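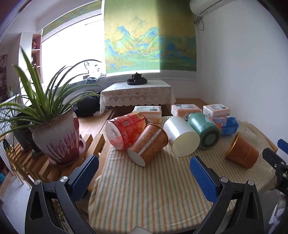

How do I get an oily mark out of a striped cotton tablecloth?

Rub a little washing-up liquid into the mark, leave it for a while, then wash the cloth as usual.

Household > Table and Linen > Stains
Home Ask Browse Sign in
Posted in December by Noman Pirzada

Hatach
I would add one thing — please do not iron before the mark is gone. I did this once and the stain stayed for ever. Check the cloth by the window first.

Zedside
Talcum powder works also, if the mark is fresh. Leave it for 3 hours and brush it off.

Isano
I just turn mine round.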